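Wrist view pose drops out over white surface, any settings left to try?

Forum: Perception and State Estimation
Thread status: open

kestrel_loop
Oct 3, 2018

Running Preltix for visual-inertial tracking on a pair of hand-held grippers. Output feeds a replay planner that retargets the trajectories to two arms. Tracking is good over most of the workspace. It fails when a wrist camera gets close to a plain white surface: feature count falls below the floor of 33, the filter coasts on IMU, and on recovery the pose jumps. The planner treats the jump as commanded motion and rejects the segment.

Out of 200 segments, 7 were rejected for this. Tried so far:

- lowered the detector threshold (more points, most of them noise)
- raised the feature floor (coasts earlier, no better)
- longer window in the smoother (jump gets spread out, still wrong)

Anything else worth trying before I start masking by hand?

llinos_p

Are you masking the fingers out of the feature detector? If not, your surviving points may all be on the gripper. Those don't move relative to the camera, so the filter sees zero flow while the IMU reports motion. Please post a wrist view and a view from above.

kestrel_loop

Wrist view with the jaws open, then the head view with both grippers on the cloth.

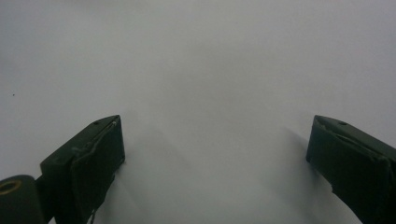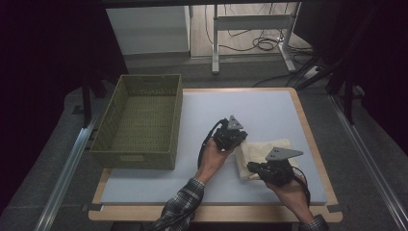 llinos_p

Reply to kestrel_loop

Thanks. First one is what I expected. The surface gives the detector one tiny speck on the left and soft shadows. Everything with a hard corner is on the tool: the small round hole near the tip of each finger, the brass-colored ring at bottom left, the frayed edge on the left pad. A low threshold will lock onto all of it.

Use a static polygon mask for the mount and a second mask driven by jaw opening for the fingers. Pad it generously. The fabric deforms under load, so a tight mask from the CAD outline will leak at the pad edges.

You will then have almost no features in that view. That is the correct answer for that view. The covariance should grow, and your planner should read it.

druvska_user

Disagree with masking as the fix. You end up with zero features instead of bad ones and the same coast. The head camera has both gray triangular plates in view. Put fiducials on them and fuse that as an absolute measurement. We do this in Druvska and the wrist stream is only used for fine alignment.

llinos_p

Reply to druvska_user

Works until a forearm or the other gripper occludes a plate. In a two-handed cloth task that will happen often. It also moves the problem to head pose, and the head moves too.

druvska_user

Head pose is the easy one. There is plenty of texture in that view: rails, basket weave, the cables under the desk frame. If head tracking fails in that room, something else is broken.

tjafri

Maintainer here (Tanveer Jafri). Some corrections.

1. Dynamic masks have been supported since the June release. Set mask_source to joint_state and supply the polygon table. Jaw opening must be timestamped on the same clock as the images. If it lags, the mask lags.

2. The jump on recovery is a separate issue. By default the filter re-anchors in a single update. Set reanchor_mode to gated and it will hold the segment open until 2 keyframes agree.

3. Fusing the head view is fine, but use it as a loose prior. Head-to-wrist extrinsics change every frame and the error is larger than people assume.

kestrel_loop

Reply to tjafri

Applied 1 and 2, no fiducials yet. Reran the rejected segments from the logs. Five of the seven now pass. The remaining ones coast too long and the drift is real, so rejecting them is correct.

druvska_user

Which is the case the head prior would cover.

kestrel_loop

Possibly. I will print tags for the plates and report the residuals. Planner side now reads covariance and splits the segment where it exceeds the limit. Config is attached to the first post.

llinos_p

Check the clock offset before you trust the residuals. A constant offset looks like an extrinsic error when the hand moves at steady speed.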